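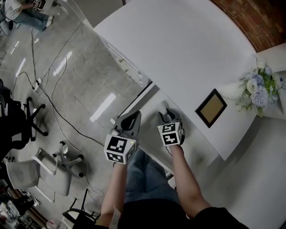
Maite Olabarrieta

3. Puesta a punto de base del chasis Jama

Vale, si has llegado hasta aquí ya tienes el kart montado, el asiento atornillado y (espero) todas las arandelas en su sitio. Ahora toca lo que a mí más me gusta, que es dejarlo con unos reglajes de base para salir a rodar sin sustos. Yo hago siempre el mismo recorrido, empezando por detrás y acabando por la dirección, y te lo cuento tal cual.

Antes de empezar: kart en el caballete, motor frío, depósito a la mitad. Si vas a usar la báscula Holzer, enciéndela ya y déjala un rato quieta, que recién encendida baila bastante.

3.1 Eje trasero

1. Afloja los prisioneros de los rodamientos, sin sacarlos del todo. Gira el eje con la mano. Si roza en algún punto, los soportes están torcidos y hay que soltarlos y dejar que se asienten solos.

2. Centra el eje midiendo desde el raíl del chasis hasta cada extremo. La misma medida a los dos lados, sin regalar ni un milímetro.

3. Aprieta los soportes a 22 Nm, alternando tornillos, y después los prisioneros.

4. Vuelve a girar el eje. Yo lo hago dos veces, manía mía.

Precaución: no aprietes los prisioneros con el kart apoyado en el suelo. Lo hice mi primera temporada y me cargué un eje nuevo en una mañana, ¡con lo que cuestan! 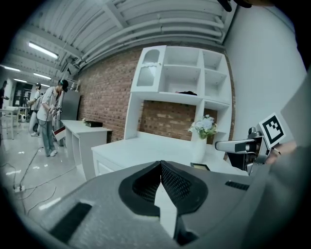

Detalle de la pinza, con una almohadilla de malla oscura en cada dedo.

3.2 Cadena

1. Alinea piñón y corona con una regla larga apoyada en la cara de la corona.

2. Tensa hasta que la cadena suba y baje 10 mm en el centro del tramo. Compruébalo en varias posiciones de la corona, que siempre hay un punto más tirante, y ajusta con ese.

3. Engrasa por la cara interior y limpia lo que sobre con un trapo.

Nota: después de la primera tanda la cadena nueva cede. Revísala antes de volver a salir, aunque tengas prisa y te estén llamando a la parrilla.

3.3 Dirección y convergencia

1. Pon el volante recto y bloquéalo. Hay un útil muy majo para esto, pero una brida bien puesta también sirve.

2. Monta los platos láser en los pivotes y lee las dos escalas. De base, yo salgo con un poquito de divergencia, igual en ambos lados.

3. Ajusta girando las bieletas, nunca doblando nada (lo he visto hacer, de verdad).

4. Aprieta las contratuercas sujetando la rótula con otra llave y vuelve a leer.
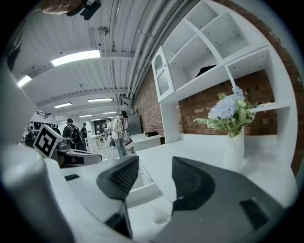

5. Con el piloto sentado, casco puesto y manos en el volante, repite la lectura. Casi siempre cambia algo, porque el chasis cede con el peso, y la medida buena es esta.

3.4 Reparto de pesos

1. Baja el kart a los platos de la Holzer, con los neumáticos a la presión de salida.

2. Comprueba que el eje delantero queda igualado a izquierda y derecha. Si no lo está, mira primero las alturas y solo después piensa en mover el asiento.

3. Apunta todo. Yo llevo una libreta con las hojas de Uritz y de Namness separadas, porque en Uritz el asfalto agarra muchísimo más y en octubre, con el frío, aquello parece otra pista.

Nota: si ruedas con lastre, tornillo pasante, arandela ancha y tuerca autoblocante. Nada de cinta.

3.5 Revisión antes de salir

Frenos con tacto firme, acelerador que vuelve solo, pasadores puestos, depósito cerrado. Repasa el par de los soportes traseros tras 50 vueltas, y cambia los rodamientos a los 1.000 km aunque todavía giren bien.

Para las presiones en mojado, pasa al apartado 4.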